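Fundlow 1123 Table Mat

Home / Surface Coverings / Table Mats / 1123

The 1123 is a printed covering for work tables, craft benches and classroom desks. It is sold by the roll or cut to order. The print is a Mondrian-style layout of rectangles divided by straight lines.

Construction
Polyester face, foam rubber back. The ink is set into the face fabric under heat and does not form a raised layer. Edges are heat cut and left unbound — a bound edge lifts paper and small parts at the border.

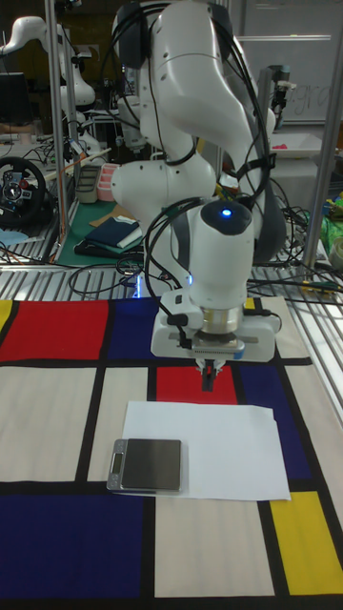 Rolls ship face out on a cardboard core. Unroll on the day of delivery and leave flat overnight before trimming. Mats stored folded will hold a crease, and creases older than a week may not come out.

Cutting
Use a straightedge and a fresh blade. Cut from the face side in two light passes. Scissors are acceptable for corners and cable notches. Cut-to-order mats carry a tolerance of 6 mm on each side. Orders with rounded corners are cut at Cisorstead and take longer to ship.

Pattern repeat
The layout does not repeat within a single mat. On rolls it repeats along the length only. To join two mats side by side, order both under the same line item so they come from one print run. Color match between runs is close but not guaranteed.
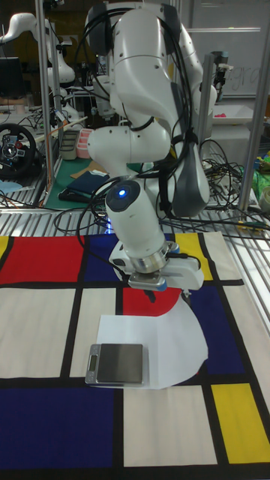

Cleaning
Wipe with a damp cloth and mild soap. Machine wash cold, 30 °C maximum, no bleach. Dry flat. Do not iron the back. Solvent cleaners attack the foam and void the warranty.

Not recommended for
Hot tools, standing water, outdoor use, or floors. The 1123 has no slip rating as a floor covering. See the Berham range for floor grades. 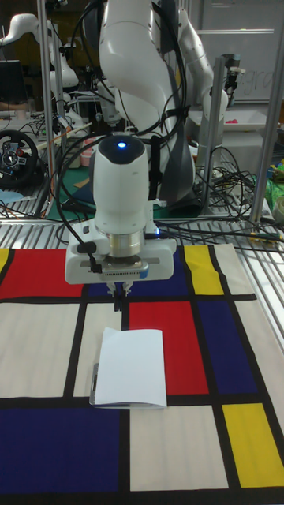
1123 table mat with folded sheet of paper.

Ordering
Minimum order is one mat. Orders of 20 or more are priced by quote. Give length, width and corner style, in that order. Samples are cut from roll ends and will not show the full layout.

Trade accounts: Kamlesh Uniyal
Cutting and custom sizes: Deepak Kanaujia
Pickup from the Ondieki counter is available on weekdays and Saturday until noon.

Related: Mat Clips, Edge Tape, Berham Floor Grade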